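Handling Soft Goods, Session 5: Comparing Grippers When the Part Won't Hold Still
Notes by Hortensia Bedoya

Read these before the lab. The vendor sheets for both grippers are in the course folder, and I would like you to distrust them a little.

The Pralerard sheet says its parallel gripper is "fabric ready." Ask what that means. In the test behind the claim, the cloth was a flat square, laid out by a person, and the jaws closed on the same corner 600 times. That tells you the motor is durable. It says very little about clothes.

The Otetti sheet is more modest but has its own trick: it counts a grasp as good if the cloth is still in the jaws after 2 seconds. A sleeve can hang on by one thread for that long.

What we care about is whether the arm has hold of the right part of the garment, and whether the other arm can then do something useful. With one gripper pinching an end against a padded surface, the second has to find an edge among the wrinkles, and the wrinkles change every time the first one moves.
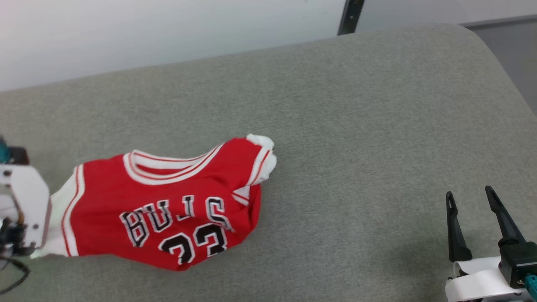
Trim causes its own trouble. A band at the neck or armhole is often thicker than the body of the garment, so a jaw opening that suits one may be wrong for the other. Large printed letters can also fool the vision step, which may take a fold through the print for the edge of the cloth. Zoila Giraldo ran 145 grasps on printed shirts last December and threw out 34 of them for exactly this - the controller had logged every one as a success.

So, when you compare:

Start from a crumpled garment, dropped fresh for each trial.
Write down where you meant to grasp before the arm moves.
Score the grasp by eye, then look at the log.
Keep the same camera position for both grippers. If it shifts, start over.

One more caution. Swapping fingertips between trials changes the gripper, whatever the Llanos controller menu calls it. Report each set of tips separately.

For next time, bring one claim from either sheet and a test that could prove it wrong.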